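Asmaa Lahlou
February 15, 2020

1/ A few people asked what I do all day since I moved over to the Skeden project, and I keep giving bad answers at dinner, so let me try it properly in a thread. Get a coffee, I tend to go on!

2/ Short version: we are trying to teach a surgical robot to sew. The learning system needs examples, lots of them, and the examples come from a person sitting at a console and tying stitches while everything gets recorded – the video, the arm positions, the opening and closing of the jaws. I'm one of the people who does the tying.

3/ The stitch we're collecting right now is the simple interrupted one. Each stitch stands alone, with its own knot and its own two trimmed tails. That makes it lovely for our purposes, as every stitch is a complete little story with a beginning and an end, and we can cut the recording there.

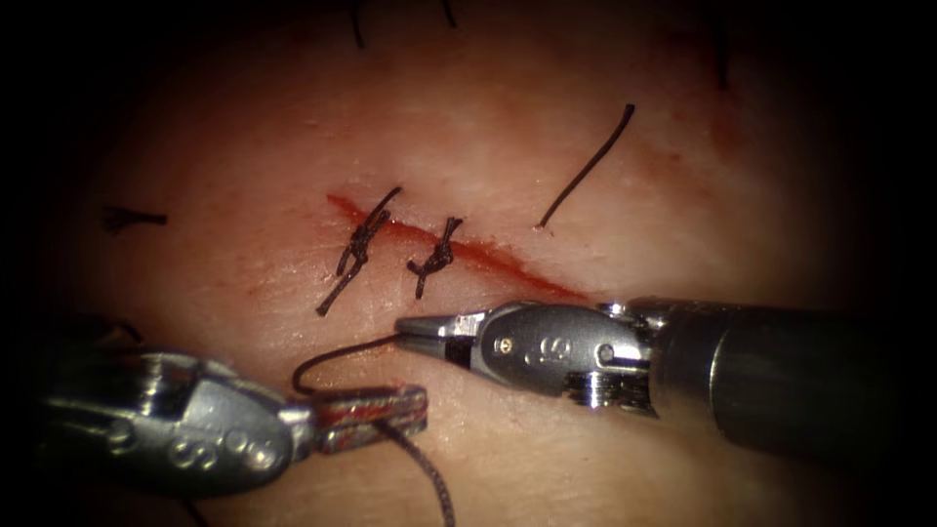 Two down, and the next length of thread held between the arms.

4/ I learned knots by hand, years ago, and I was quite sure that would carry over. Well. With your fingers you feel the thread tighten. At the console I feel nothing at all, so I've had to learn to read tension with my eyes: how the loop shrinks, how the edge of the cut puckers. My first week was humbling and I snapped a great deal of suture.

5/ Lahcen Fahmy, who built our recording setup, told me early on to stop trying to be pretty. I was redoing every fumble, and he wanted the fumbles. If the system only ever sees me grab the thread on the first try, it has no idea what to do when it misses. So now I miss, I go back, I grab again, and it all stays in.

6/ (I still mutter at myself. There is no sound on the recordings, thank goodness.)

7/ We label everything afterward, and this is the part I didn't expect to enjoy. You go through the video and mark the phases – reach, grasp, wrap, pull, cut. Sounds simple, but where does a wrap begin? When the jaw starts to turn, or when the thread first touches it? Lahcen and I argued over that one for most of an afternoon and I'm still not sure I lost.
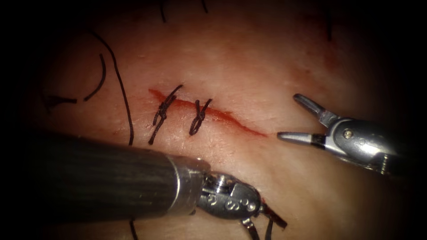 8/ Our target for this round is 4000 labeled clips. On a good day I get through 40 before my shoulders start to complain, and after that my work gets sloppy in a dull way, the kind of sloppy that teaches a model nothing. So I stop, and I stretch, and I go label instead.

9/ Somebody asked whether one camera is enough. For us, no! The overhead view tells you where you are along the cut, but an instrument can easily get between the lens and the knot. A view from down near the jaws helps a lot with the thread itself, which is thin and dark and loves to hide against anything else that's dark. Lines it up with the jaw positions and you've got a fighting chance.

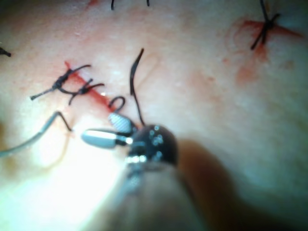 10/ THINGS I'D TELL ANYONE STARTING OUT

Write your labeling rules down before you record, then expect to rewrite them. Ours are on version 22.

Leave short tails and old bits of thread in some of your examples. A model trained on a spotless surface gets very confused by a stray end.

Change the person at the console now and then. My habits are my habits, and I don't want the robot to inherit every one of them.

11/ Does it sew yet? Sort of. The model we trained last can reach for the thread and pick it up pretty reliably, and then it makes the first wrap with what I can only call enthusiasm. The pull is where it falls apart. It tugs too hard, or it stops early and waits, like it's hoping one of us will step in.

12/ So the next batch is going to be nearly all pulls, slow ones and fast ones and a few I'll stop halfway on purpose. If any of you have collected this kind of thing and found a good way to label tension from video alone, please write to me, I would love to compare notes. I'll post again when we've trained on the new clips.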